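Cookies help us run this site. By continuing to browse you agree to their use. Accept | Settings

Move-Out Inspection Checklist for Small Rentals, With Comments

By Vangelis Makris
July 4, 2022

I look after rental units in Tandcombe, mostly one- and two-bedroom apartments over shops, plus a few houses out toward Metbridge. What follows is the list I carry when a tenant leaves. It has 67 lines in its full form. I have cut the lines that apply only to our own buildings and added comments where new inspectors tend to get stuck.

Do the inspection in daylight, after the tenant's things are out and before any cleaning crew goes in. Bring the move-in report. If there is no move-in report, you can still do the inspection, but you will have a hard time charging for anything you find.

Bring: flashlight, outlet tester, tape measure, spare 9-volt and AA batteries, a small level, paper towels, a pen that writes on painter's tape.

ENTRY

[ ] Front door opens and latches without lifting or pushing
[ ] Deadbolt throws fully from inside and outside
[ ] Strike plate screws tight
[ ] All keys returned, including mailbox and storage
[ ] Weatherstrip whole, no daylight at the bottom
[ ] Intercom or doorbell works

Comment: Count the keys against the lease, and try every one. I have been handed a full ring on which two keys were for somebody's bike lock. A deadbolt that stops short usually means the door has sagged, and the fix is the top hinge. Mark it as maintenance and leave it off the tenant's bill.

SMOKE AND CARBON MONOXIDE ALARMS

[ ] One alarm in each bedroom and one in the hall
[ ] Test button sounds every unit
[ ] Date on the back read and written down
[ ] CO alarm present on any floor with a gas appliance
[ ] No paint on the covers

Comment: Take each alarm down to read the date. Past ten years, replace it whether it sounds or not. Missing alarms get replaced the same day. Write the location of each one on the floor plan, as "bedroom alarm OK" is no use when there are three bedrooms.

KITCHEN

[ ] All burners light or heat
[ ] Oven reaches temperature and the door seals
[ ] Anti-tip bracket in place behind the range
[ ] Range hood fan runs on every speed, filter in place
[ ] Refrigerator cold, gasket clean, drawers not cracked
[ ] Garbage disposal runs without grinding
[ ] No drip under the sink after two minutes of running water
[ ] Outlets near the sink trip and reset
[ ] Cabinet doors and drawers all open and close
[ ] Countertops free of burns, cuts and swelling at the seams

Comment: The anti-tip bracket is the line people skip. Pull the range forward a little and look, or tip it gently from the back edge. If it lifts, the bracket is missing or was never hooked. We found this in two units last December and both had been passed the year before, once by me.

For leaks, run the hot and the cold, then fill the basin and let it all go at once. Wipe each joint under the sink with a dry paper towel. A slow leak shows up on the towel long before you can see a drop.

WALLS, CEILINGS AND FLAT SURFACES

[ ] Nail holes noted by room
[ ] Any hole larger than a dime measured
[ ] Stains on ceilings outlined lightly in pencil and dated
[ ] Paint scuffs noted, full wall or part
[ ] Built-in shelves and desks level and firmly fixed
[ ] Window sills checked for soft spots

Comment: Pale walls and pale surfaces hide more than dark ones do. Hold the flashlight flat against the wall and shine it along the surface. Patches, dents and bad sanding jobs will throw a shadow. Do the same with tabletops and counters in furnished units, where scratches can be hard to see from straight above. 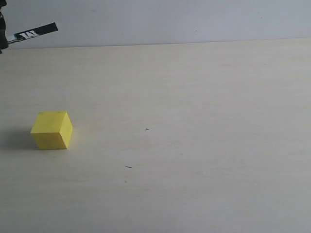 Small nail holes are ordinary wear in our leases. Anchors, brackets and anything that needed a drill are charged, and the amount depends on how much wall has to be repainted. We never charge for a whole wall if the paint is more than five years old. It was due anyway.

A ceiling stain needs a date beside it. Without one, the next inspector can't tell whether it has grown. If it feels damp, stop the inspection and call about the unit above.

BATHROOM

[ ] Toilet does not rock
[ ] Toilet refills and stops within a couple of minutes
[ ] Tub and sink drain without backing up
[ ] Caulk whole around tub, no black spots behind it
[ ] Exhaust fan holds a square of toilet paper against the grille
[ ] Outlet trips and resets
[ ] Hot water at the tap measured and written down
[ ] Towel bars tight

Comment: A rocking toilet is a wax ring waiting to fail, and in an upstairs apartment the shop below pays for it. The repair that Bratu did for us over the hardware store came to $309, floor patch included. A year earlier it would have been a ring and an hour of work.

Our limit for hot water is 120 degrees. If it reads higher, turn the heater down and come back later for a second reading.

BEDROOMS AND LIVING ROOM

[ ] Every window opens, stays open and locks
[ ] Bedroom window clear for escape, nothing screwed across it
[ ] Screens present and not torn
[ ] Blinds raise and lower, cords secured
[ ] Every outlet tested
[ ] Every switch tested
[ ] Closet doors on their tracks
[ ] Carpet checked for burns, pet damage and lifted edges
[ ] Hard floors checked for gouges and loose boards

Comment: Windows painted shut count as a failure every time. I don't care how nice the paint looks. A bedroom window that won't open has to be fixed before anyone sleeps there.

Test every outlet, including the ones that were behind the couch. Put a strip of painter's tape over any bad one and write the fault on it. The electrician will find it faster, and the tape comes off clean.

HEAT, POWER AND WATER SHUTOFFS

[ ] Heat comes on at the thermostat within 15 minutes, even in summer
[ ] Furnace filter changed and dated
[ ] Breaker panel labeled and not blocked
[ ] No open slots in the panel cover
[ ] Main water shutoff found and turned
[ ] Water heater relief pipe points down and ends near the floor
[ ] Baseboard heaters clear

Comment: A shutoff valve that has not been turned in years may not turn at all, or may start to drip once you move it. Find that out on an inspection day, when a plumber is easy to get. Baseboard units in our older buildings are the Clavik type with the push-on end caps — check that both caps are there, since the edges underneath are sharp.

OUTSIDE AND COMMON AREAS

[ ] Stairs and handrails solid
[ ] Exterior light works
[ ] Trash area clear
[ ] Storage locker empty
[ ] Parking space checked for oil

PAPERWORK

[ ] Each room photographed from two corners
[ ] Meter readings taken
[ ] Forwarding address on file
[ ] Report signed by inspector, and by tenant if present
[ ] Copy sent before the deposit deadline

Comment: Take more pictures than you think you need. Write the report in the unit, while you can still walk back and check. "Carpet bad" tells the owner nothing. "Burn, one inch, left of bedroom closet" can be billed and can be argued with, and both are fine.

If the deposit is $1000 and the damage comes to more, list all of it anyway. The owner decides what to go after.

Plan on about two hours for a one-bedroom the first few times.

3 comments

Michalis Liapis
Good list. I would add the dryer vent. Take the duct off the back and look inside, and go outside to see that the flap opens when it runs. Half of mine are packed with lint.

Vangelis Makris
Agreed on the vent. Most of our units have no laundry so it fell off the list. I'll put it back in for the Metbridge houses.

tenant_upstairs
Can I ask for a copy of the move-in report if I never got one? I've been in my place three years and my landlord says it's "somewhere."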